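The drawer in my nightstand has not closed since January. I know this because I catch my hip on it every night on the way to bed, and I have developed a bruise I think of as permanent, like a tattoo of bad housekeeping.

So this afternoon, with rain coming down over Pondstead and nothing in the house worth eating, I decided to empty it. My method for emptying a drawer is to pull the whole thing out, walk it over to the bed and tip it upside down. The appeal is that you then can't go to sleep until you've dealt with it. The flaw is that you can, in fact, go to sleep on the other half of the bed, and I have done this for as many as 4 nights running.

The rules, as I set them out for myself at 2 p.m. with a cup of tea: everything gets picked up once. It goes back in the drawer, or it goes in the donation bag for the thrift store in Grillville, or it goes in the trash. No "maybe" pile. The maybe pile is how I came to own a second nightstand.

The black box was supposed to be the helpful part. It's square, it has no lid, and I bought it years ago with the idea that small things would live in it and be happy. Small things have lived in it. What they've mostly done is get hold of each other. There is a quantity of silvery wire in there that has worked itself into something like a bird's nest built by a very anxious bird, and anything you put in on top of it comes out wearing some.

And then the beads. Dark brown, wooden, on a short chain with a brown tassel that has frayed and a little gold-colored cap on the end. I bought them at a street market in Seol on the one trip where I thought I might become a person who wears wooden beads. I wore them to dinner that night, they went in the soup, and I came home the same person as before.

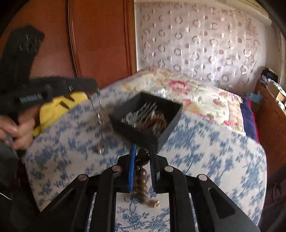 My sister, who got the full commentary by phone, said that beads don't count as clutter if they fit in one hand, and that if I gave them away she would drive to Grillville and buy them back herself out of spite. She also wanted to know why I was asking her, when she keeps 16 dead watches in a cookie tin. I said I hadn't asked her. She said I had called her, and what did I think calling was.

I put the beads to one side. Yes, that's a maybe pile. It was one item long and I felt I had it under control.

The trouble with doing this on a bed, I should say, is the bed. Mine has a white sheet with blue flowers, a quilt with enormous pink roses, and a pillow with more roses, from an entirely separate family of roses. I inherited some of it and bought the rest to go with what I'd inherited, by which I mean I stood in a store in Durnorby and thought "flowers" and took out my wallet. It's very cheerful. It is also the best camouflage ever devised. I put an earring down on that quilt at 2:30 and for all I know it's still there, passing as a stamen.

A sensible person would spread out a plain towel first. I thought of the towel at 3, by which point the towel would have had to go on top.

Other things that came out of the drawer, in the order they annoyed me:

The key. It fits nothing in this house. I've tried it in everything, including the piano, which doesn't lock. It went back in the drawer, where it has tenure.

A hotel sewing kit with all the thread used up except the pink. Trash. Then out of the trash, on the grounds that I own a quilt with pink roses on it. Then back in the trash, on the grounds that I have met myself.

A paperback guide to the trees of a region I've never lived in. Donation bag. I was very brisk about this one and would like it noted.

Half a bookmark.

A receipt for 70 dollars from the garden center in Durnorby, for what I can only assume was the hedge. The hedge died. The receipt is in perfect health.

And the carved wooden thing. I don't have a better name for it. It's dark and glossy and made of rounded lobes stacked up on each other, and everyone who picks it up turns it over a few times, says "oh, it's a..." and then puts it down. I have been told it's a finial and I've been told it's a fruit. The man I bought it from at the Grillville flea market told me it was made in 1744, and when I laughed he came down to 1744 "in style," and when I kept laughing he threw in a saucer. I've lost the saucer.

By the rules it should have gone. It does nothing. It doesn't hold anything or open anything, and it can't stand up by itself on a mattress. But it has a nice weight in the hand, and the polish is the good sort that makes you want to keep rubbing it with your thumb during phone calls, and I take a lot of phone calls of the kind where you need something to do with your thumb.

I gave it its own spot on the bed next to the box while I had a go at the wire. My plan was to find one end and follow it through patiently. I got one length to come up out of the box, nicely twisted, trailing down behind itself, and I had a moment of real optimism. There was a lot more of it still inside. 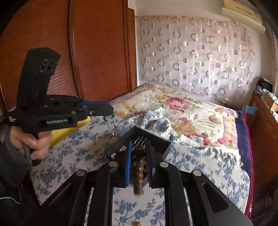
Where everything ended up

The drawer closes. I want to lead with that. It closes with a small shove and a noise, but it closes, and tonight my hip will sail past it unharmed.

The donation bag contains one book about trees.

The beads are hanging off the lamp, so they're no longer in the drawer and no longer in the maybe pile, and if my sister asks, they're on display. The carved thing is by the phone. The key is where it always is.

The wire is still in the box and the box is under the bed. I'll get to it when the weather's better, or I'll need a bit of wire for something and be delighted with myself for keeping it.

Still looking for the earring. I've shaken the quilt out twice and found the other half of the bookmark.

Get new posts by email. Enter your address to subscribe. You can unsubscribe at any time.

This site uses cookies to improve your experience. By continuing to browse you agree to our use of cookies. Accept | Manage preferences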